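Taming the Cords Under the Desk

My desk used to have a beard. It hung down the back in a gray tangle, it collected lint, and once a year I lay on the floor and promised it a trim. What follows is what I learned when I finally did the job, one rainy afternoon in March, with a flashlight in my teeth.

Before you start

Unplug everything. Yes, the router too. The household will survive, though you may hear otherwise from upstairs. Put each cord and its gadget side by side on the floor and match them up. Any cord left without a partner goes in a shoebox marked with the month. If the shoebox is still shut when that month comes around again, out it goes. I had three chargers for phones I no longer owned and one for something I have never been able to identify.

Wipe the cords down while they're loose and unplugged. A barely damp cloth does it, and a little rubbing alcohol takes off old tape gum. Let them dry all the way before they go near a wall. Look for cracks, flat spots and brown marks near the plug, and throw out any cord that has them. Electrical tape is not a cure. My brother-in-law thinks it is, and his garage smells like a toaster.

Label both ends

One label at the plug, one at the gadget. Masking tape folded over into a little flag works fine, written in ballpoint so it doesn't smear. Write what the thing is, in words a tired person would understand. My first try used initials, and by summer I was standing there wondering what "P.S.L." could possibly want from me. (Printer, small, left.)

Bread bag tags are fine too if your handwriting is tiny and your patience is large.

Pick a strip that fits the job

Do the arithmetic before you buy. Add up the watts on the labels of whatever will be running at the same time and compare the total with the rating on the strip. My monitor, speakers and lamp came to 129, so I had plenty of room. The little space heater I keep for my feet says 700 on its low setting, and it gets the wall outlet all to itself. Heaters, irons and coffee makers don't belong on a strip. Neither does another strip, however neatly it seems to solve things.

Get one with a switch you can reach, and a light if you're the sort who lies in bed wondering. Mount it where you can see that end.
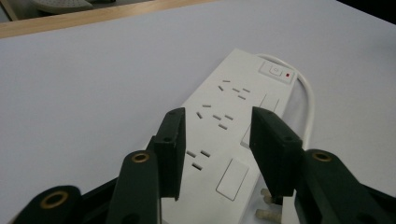
Get it off the floor

Floors have dust, mop water and feet. If your strip has keyhole slots on the back, lay a piece of paper over them, poke a pencil through at each slot, and tape the paper to the underside of the desk as a drilling guide. Check the length of your screws against the thickness of the desk. I am told this is obvious. There is a small bump on my desktop that says otherwise.

Leave enough slack for whatever moves. A monitor on an arm needs a generous loop, and so does anything in a drawer.

Bundle loosely

Hook-and-loop ties beat plastic zip ties, which you will cut off in a temper the first time you add a lamp. Big, easy loops only — a cord wound tight around itself is hard on the wire and never lies flat again. Keep the bulky plug bricks on the outside ends of the strip where they can hog the space in peace.

Last thing, run a dry brush along the back every couple of months. Mine is an old paintbrush, and it hangs from a hook next to the shoebox.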